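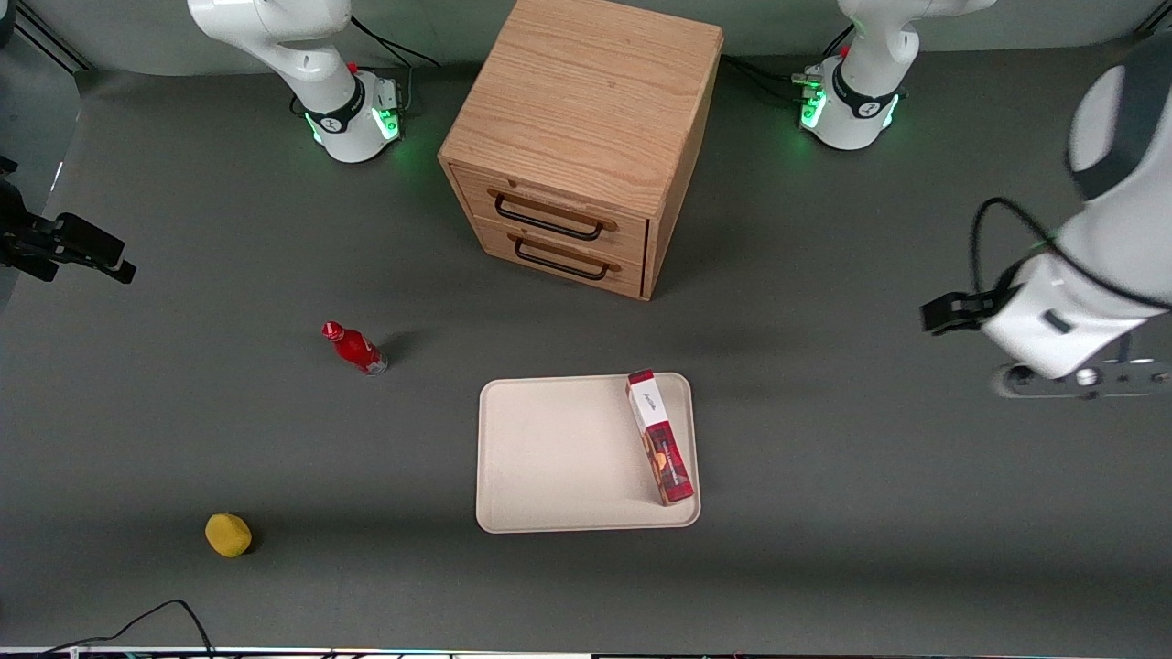 Mueble de dos cajones en roble claro, con tiradores de barra negros.

Cómo cambiar los tiradores de una cajonera sin estropear el frente

Cambiar los tiradores es el arreglo más barato que admite un mueble de cajones y también uno de los que más frentes echa a perder. Casi siempre el problema es el mismo: el tirador nuevo no coincide con los agujeros viejos y se taladra a ojo. En esta página se explica el proceso completo, desde la medida hasta el apriete final, para frentes de madera maciza o chapada. Para melamina sirve casi todo; las diferencias se indican donde toca.

Material necesario

Destornillador manual de estrella
Taladro con brocas de madera de 3 y 5 mm
Cinta métrica y escuadra
Cinta de carrocero
Lápiz duro o punzón
Dos sargentos y un taco de madera de desecho
Masilla para madera o espigas de haya, si hay que tapar agujeros
Lija de grano 120 y 240

Paso 1. Medir la distancia entre agujeros

La medida que manda en un tirador de barra es la distancia entre ejes, es decir, de centro a centro de los tornillos. La longitud total de la barra no sirve para comprar. Las distancias más habituales en las tiendas son 96, 128, 160 y 192 mm, y conviene medir por dentro del cajón, donde se ven las cabezas de los tornillos.

Mida todos los cajones, también los que parecen iguales. En muebles antiguos o montados en casa es normal encontrar diferencias de dos o tres milímetros entre uno y otro, y un tirador rígido no las perdona.

Si la distancia coincide con la del modelo nuevo, salte al paso 5.

Paso 2. Elegir el tirador

En un frente estrecho, una barra que ocupe un tercio del ancho suele quedar bien. Por encima de 80 cm de frente se puede ir a la mitad o poner dos tiradores, aunque con dos el cajón tiende a abrirse torcido si se tira solo de uno.

Para este tutorial se usó una barra de la serie Levomen, comprada en la ferretería Bennani de Jemerdale. Venía con tornillos de 25 mm, que valen para un frente de 18 mm. Si el cajón tiene doble frente (la caja más el panel decorativo) harán falta tornillos más largos. Sume los dos gruesos y añada entre 6 y 8 mm de rosca.

Paso 3. Tapar los agujeros viejos

Hay dos maneras de hacerlo.

Con masilla: limpie el agujero, ponga cinta de carrocero por la cara interior y rellene desde fuera en dos capas. Deje secar la primera antes de dar la segunda, porque la masilla merma. Lije con grano 120 y termine con 240, siempre en el sentido de la veta. Es el método rápido, y en un mueble pintado no se nota.

Con espiga: agrande el agujero al diámetro de la espiga, encólela, métala con unos golpes suaves y corte el sobrante a ras con un serrucho de costilla. Aguanta mejor si el agujero nuevo cae muy cerca del viejo. En madera vista se verá un círculo, ya que la espiga muestra la testa. Se disimula algo con tinte, nunca del todo.

En melamina no lije la superficie. Use cera dura del color del tablero y retire el exceso con una tarjeta de plástico.

Paso 4. Hacer una plantilla y taladrar

No marque cada cajón por separado. Corte un rectángulo de contrachapado fino o de cartón rígido, trace el eje central y marque los dos puntos con la escuadra. Clave un listón en el borde superior para que haga tope contra el canto del cajón: así la altura será la misma en todos.

Pegue cinta de carrocero en la zona del frente donde irán los agujeros, apoye la plantilla y marque con el punzón. Antes de taladrar, compruebe los puntos con el propio tirador en la mano.

Coloque el taco de desecho por dentro del cajón y sujételo con los sargentos. Taladre primero con la broca de 3 mm y después con la de 5, desde la cara vista hacia dentro, a velocidad media y sin apretar. El taco evita que la madera salte al salir la broca. Retire la cinta tirando en paralelo a la superficie.

Un aviso sobre las plantillas metálicas regulables: son cómodas, pero los topes se aflojan. Ekene Effiong, que monta cocinas con el sistema Datier, vuelve a comprobar la suya cada cuatro o cinco cajones —y la compara siempre con el primero, no con el último.

Paso 5. Montar

Pase los tornillos desde el interior y enrósquelos a mano en el tirador, los dos a medias, antes de apretar ninguno. Si uno entra forzado, afloje el otro y repase el agujero con la broca de 5 mm. No lo obligue con el atornillador eléctrico: las roscas de los tiradores de aluminio o zamak se pasan con facilidad.

Apriete alternando, un poco cada lado. Cuando la barra no se mueva, pare.

Si sobra tornillo y el tirador baila aunque esté apretado, ponga una arandela por dentro o corte la punta con un cortapernos. Algunos tornillos traen muescas para partirlos con alicates.

Problemas frecuentes

El tirador queda inclinado. Si la desviación es de un milímetro o menos, agrande un poco uno de los agujeros por la cara interior, afloje, alinee y vuelva a apretar con arandela. Si es mayor, hay que tapar y repetir.

Queda una marca del tirador anterior. En madera barnizada suele ser suciedad acumulada. Pruebe con un paño húmedo y jabón neutro; si no sale, una base o embellecedor la cubre.

El cajón sigue yendo duro. Eso no lo arregla un tirador. Revise las guías y límpielas antes de tirar con más fuerza, o acabará arrancando los tornillos.

Mantenimiento

Revise el apriete a los pocos meses y luego una vez al año. Guarde los tiradores viejos con sus tornillos en una bolsa, marcada con la distancia entre ejes.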